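Datasets > Household > Lindex > README

Last updated: 2026-01-21

# Lindex: a small word list of furniture and room terms

Lindex is a list of 678 English words and short phrases which people use for the furniture and the rooms of their home. I collected it from second-hand sale notices and from talks with people in two places, Nenside and Trulcombe. Each entry gives the word, a plain meaning, the place where it was heard or read, and one sentence of use.

## Why the list was made

When I came to live in Nenside I had learned English mostly from books. I knew "sofa", but my neighbours said "settee", and in the notices I also found "couch" for what looked to me the same object. I began to write the words in a notebook. Later I moved them into a table, so that other learners and their teachers can use them.

## What is in the files

- `words.csv` is the main table, one entry in each row.
- `notices.csv` has the short pieces of text from sale notices, with names and telephone numbers taken out.
- `places.csv` explains the place codes, N for Nenside and T for Trulcombe.
- `changes.txt` is the list of corrections.

The columns of `words.csv` are `id`, `word`, `meaning`, `group`, `place`, `source` and `sentence`. The files are saved as UTF-8 and the separator is a comma. If a sentence contains a comma, the whole sentence is in double quotes.

## Groups

Every word belongs to one group only. The groups are seating, tables, storage, beds, kitchen, light, floor and rooms. It was not always easy to decide. "Ottoman" was first under storage, because most of the notices speak of a lid and blankets inside, but two speakers from Trulcombe used it only for a thing to put the feet on. I kept it under storage and wrote the second meaning in the same row.

Seating has 90 entries and is the largest group. Many of them are kinds of stool and low chair, for example "buffet", "cracket", "tuffet" and "pouffe". 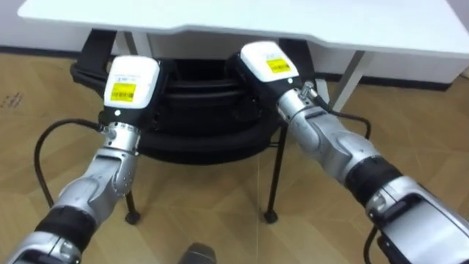
The rooms group has 60 entries. Here the differences between the two places are bigger than I expected. In Trulcombe I was told "front room" even when the room was at the back of the house. "Lounge" and "sitting room" are found in both places, sometimes in the same notice.

## How the spelling was chosen

I used British spelling in the meanings. In the column `word` I kept the spelling of the source, so you will find "pouf" and "pouffe" as separate rows. They are joined by the words "see also" in the meaning.

## Known problems

- 50 entries have no sentence of use. I only heard the word alone and did not want to make up a sentence.
- Most speakers were above the age of retirement. The words of young people are too few.
- Trade names used as common words are left out.
- The meaning of "press" (a cupboard) needs a second check.

## Checking

Narayanan Rajan read the full table in October and corrected many of my meanings. The mistakes which remain are mine. His remarks are marked with NR in `changes.txt`.

## Use

You may copy and change the list for teaching and study. Please keep the name Lindex and write which rows you have changed. A version for print, with the groups on separate pages, is in the folder `thevar`, named after the street where I started the notebook.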